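**Progress report to Ekis: produce handling and tabletop packing, Rosstead site**

Grant line 14. Prepared by Imtiaz Jayawardena.

## Work done

The work in this period covered fruit on serving plates and soft goods in tied plastic bags. Both are set out on the same small table, closed in by walls at the back and on the left and right. The enclosure was kept from the earlier phase. The table size was left alone so that the June results can still be compared with the new ones.

The plate work uses shallow plates with a low rim. A deeper bowl was tried first and dropped from the plan, as the fruit settled against the side and could not be approached from above. With the shallow plate, red fruit on green gives good color contrast and the rim still keeps round items from leaving the plate when they are touched.

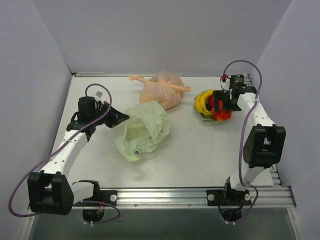
Total trials logged to date stand at 979. Of these, 88 were set aside during review, mostly for incomplete notes on the starting layout. The log sheet now has a separate line for the layout, filled in before each trial starts. Trials already set aside will not be re-entered.

Supplies were bought from Drosberg within the approved amount. The order for replacement bags was split into 2 deliveries at the supplier's request. Storage is on the shelf next to the sink, and fruit is replaced when the skin softens.

## Bags

Bags are harder to specify than plates. A tied bag has no fixed outline, and its height depends on how much air was left inside when the knot was made. The current procedure states only the bag color, the contents and the position of the knot. Thin translucent plastic is used throughout. Green and orange were selected because they can be told apart against a white surface even where one bag rests against the other.

Twisted handles are left at whatever length the tying produces. Trimming them was considered and rejected, as household bags are not trimmed. Kılıçarslan, who wrote the first version of the tying procedure, has asked that torn bags be kept for inspection until the end of the grant period. This has been done.
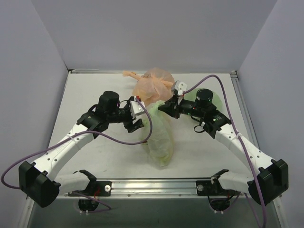 Rosstead, November 26, 2023

The following items remain open at the date above.

- Written limits for bag fill. A draft exists and needs one more round of comments.
- A second shallow plate in a different color, to be ordered from Drosberg.
- Revised cleaning instructions for the table surface. The present text does not cover juice from damaged fruit.

No change to the budget is requested. The unspent part of the supplies line will be carried into the next period if Ekis agrees, and a short note on this will be sent separately with the receipts.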